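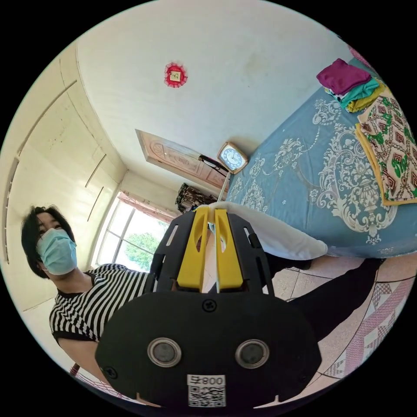
Photo: Office of Campus Events, Olton College

Commuter Evenings at Olton College
Midyear progress report to the Bassey Fund

Reporting period: start of fall term through January

Summary

The Bassey grant pays for a series of evening events for students who don't live on campus. We planned 13 events for the academic year. Seven have taken place, one was called off for ice, and five are on the spring calendar. Spending is on track. Two parts of the plan are behind: the late shuttle, which started a month after it should have, and the spring block party, which still has no confirmed site. Both are covered further down.

Events held so far

The opening event was a cookout on the lawn next to Flalano Hall, starting at 4:30 p.m. so that students coming out of afternoon labs could walk straight over. It was followed by a trivia night, a study night with dinner, two film screenings, a talent show and a winter meal in the week before finals. The talent show had the longest running time and ended well past the hour we had announced. We have since set a limit on the number of acts.

Attendance at the first film screening was 56, which filled the room. The second screening drew fewer people, and several students told us at the door that they had seen the poster only that day. The study night was the steadiest event of the fall. People came, ate, worked and left when they needed to, and the format asks very little of our staff. We would like to run it twice in the spring in place of the canceled January event.

That canceled event was a welcome-back dinner. The college closed at noon for ice and the caterer released us from the contract without charge. The food budget for that evening has been moved to the second study night.
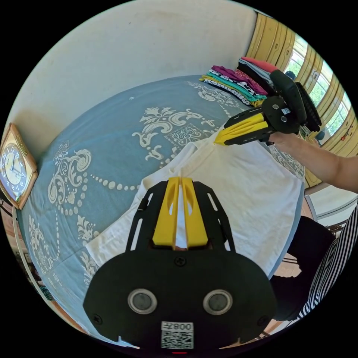 White T-shirt spread out on a blue bedspread.

Space and setup

Most events are held on the ground floor of Flalano Hall. The room has 50 chairs, which is enough for dinners and study nights but short for screenings and the talent show. For those we bring in folding chairs from the gym on a cart. The move takes two student workers most of an hour each way, and the time is charged to the grant under staffing. We have asked Facilities whether a rack of chairs could be kept in the hall during the term. The request is open.

Sound was poor at the talent show. The ceiling speakers in the hall are meant for announcements, and the music acts were hard to hear from the back. For the spring we have booked the portable system from the theater department, at no cost apart from a student technician for the evening.

Check-in and equipment loans

We started using Bosent in the fall to check students in and to keep track of borrowed equipment such as microphones, extension cords and board games. Check-in works. Students scan at the door and the line moves well, even when a class lets out and everybody arrives at once. Loans took longer to get right. Our first tags were paper strips with handwriting on them and they came off in the storage bins, and after the trivia night two extension cords went back to the wrong building.

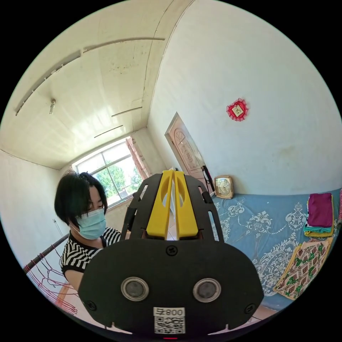

Every item in the storage closet now has a permanent tag and a record in Bosent, and whoever takes something out scans it before it leaves the hall. The old strips are gone. For the new tags we use a plain rectangular label of the sort in the picture, white with a few printed characters across the top and a QR code taking up the remaining space. The printed characters matter on nights when somebody's phone is dead, as the number can be written on the sign-out sheet and entered the next morning. On the microphone cases the tag goes on the lid, and on cords it is wrapped near the plug. One thing still to fix is that board game boxes wear at the corners, so those tags need to be placed toward the middle.

Late shuttle

The shuttle from Flalano Hall to the park-and-ride lot was supposed to begin with the first event. The contract was signed late on our side and the service began with the fourth. It now leaves at 9:15 p.m. and again at 10 p.m. on event nights. Riders have asked for an earlier run as well. The operator can add one inside the current price if we give up the 10 p.m. departure, and we don't want to do that while the screenings end when they do. We'll look at it again after the next screening.

Budget

We have spent 80 percent of the fall allocation. The unspent part comes from the late start of the shuttle and from the canceled dinner. Food came in slightly over plan, mainly at the cookout, where we ordered too much bread and not enough of anything else. Printing is under plan. A line-by-line statement is attached to the copy of this report sent to the Fund's office.

We ask for approval to carry the unspent shuttle money into the spring and use it for the block party, which will need a later service than our other events.

Spring plans

The calendar has two study nights, a screening, a games evening and the block party. All are on weeknights except the block party, which is set for a Friday. Our first choice of site is the parking lot behind Flalano Hall. Part of that lot is due for repaving and we don't have the contractor's schedule yet. If the lot isn't available, we will use the lawn and leave out the food trucks, which can't park on grass. We need to tell the vendors either way by the end of next month.

Posters will go up two weeks before each event, starting with the screening. We'll also send a notice through Bosent to everyone who checked in during the fall.

The next report will cover the rest of the academic year and will include the results of the student survey, which opens after the block party.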